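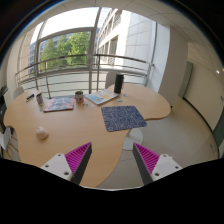
4. Shared tables and how long people stay at them

4.1 Setting

The two reading rooms were picked because they are near enough the same size and get the same sort of visitor. Perenport is the older one, high windows on the street side, radiators that knock. Marnberg was refitted the year before we started and has the newer furniture. Both are open to anyone, no card needed, and both let people bring a drink with a lid. Opening hours differ by half an hour in the evening, which we corrected for by dropping everything after 19:30 (see 4.3).

Staff at both sites knew what the study was for. Visitors were told by a notice at the door and a shorter one on the tables. 39 people asked for more detail at the desk, mostly at Perenport, mostly about whether names were taken. They weren't.

4.2 What we recorded

For each visit: time sat down, time left, table, seat, whether anyone else was already at the table. Also whether the person moved during the visit. Short trips to the shelves or toilet not counted as leaving if belongings stayed behind. Anything under 8 minutes was thrown out as passing through.

Table shape was noted as straight or curved. Curved means any top without a straight long side, so the wavy-edged ones count, and so do the two kidney-shaped tables at Marnberg that came from the old childrens' corner. Figure 4 shows a wooden table of the curved kind, with a patterned mouse pad on it and a grey chair back just showing over the far edge. Straight means the ordinary oblong ones. Round tables were left out, there was only one and it was nearly always taken by the same chess players.

Two of us (Hermans, Turunen) did the noting by hand on paper sheets, in turns, from the staff desk. Aaltonen typed the sheets up. Where the handwriting could not be read the visit was dropped, not guessed at.

4.3 Visits kept

After the cuts we had 1,000 visits, split unevenly, Perenport having the larger share. We stopped at that number on purpose. It was fixed in the plan beforehand and we did not look at the results until it was reached. Evening visits after 19:30 gone, as said. Visits during the May book sale also gone, as tables were moved about and in one case used to hold boxes.

4.4 Results

People stayed longer at curved tables when they were alone and shorter when they were sharing. The first half of that was expected. Manninen found much the same in waiting rooms, although with armchairs in the mix, so the comparison is loose. The second half was not expected and we spent a good while trying to make it go away. It held at both sites, and held when the kidney tables were taken out. It did not hold before noon, when the rooms are quiet and few people share at all; too few cases there to say anything.

Sharing a straight table, visitors mostly took the seat diagonally across from the person already there. This is the old finding and no surprise. At a curved table there is no clear "across", and newcomers spread themselves with less pattern. They also moved seat more often once settled. Moving was followed by leaving early more often than not, at both sites.

Seats near a socket were preferred at every table of either shape. We had hoped to treat this as noise but it is a strong effect and it muddles the rest. Marnberg has sockets set in the floor, Perenport only along the walls. The figures in Table 3 are given with and without socket seats for this reason, and teh ones without should be read first.

4.5 What might explain it

Our best guess is about edges. A straight side gives each sitter a strip that is plainly theirs, and things get lined up along it, bag, cup, papers. With a curved side the strips run into one another. Atallah (in discussion) put it more simply: people don't know where their bit stops. Brokov's marked-table trial points the same way, as tape lines on an open top were enough to lengthen shared visits there, but that trial was small and ran in a staff canteen.

Against this: several regulars told Jääskeläinen they liked the curved tables best and chose them even when busy. Liking and staying may be separate things. We did not ask systematically and should have.

Light was not measured. Neither was noise, apart from the radiators, which were noted on the sheets whenever they started and had no effect on length of stay that we could find. A follow-up with tables swapped between the two sites is planned, moving costs allowing, with the target set at 100 shared visits for each table shape.

Figure 4. Table of the curved type (see 4.2).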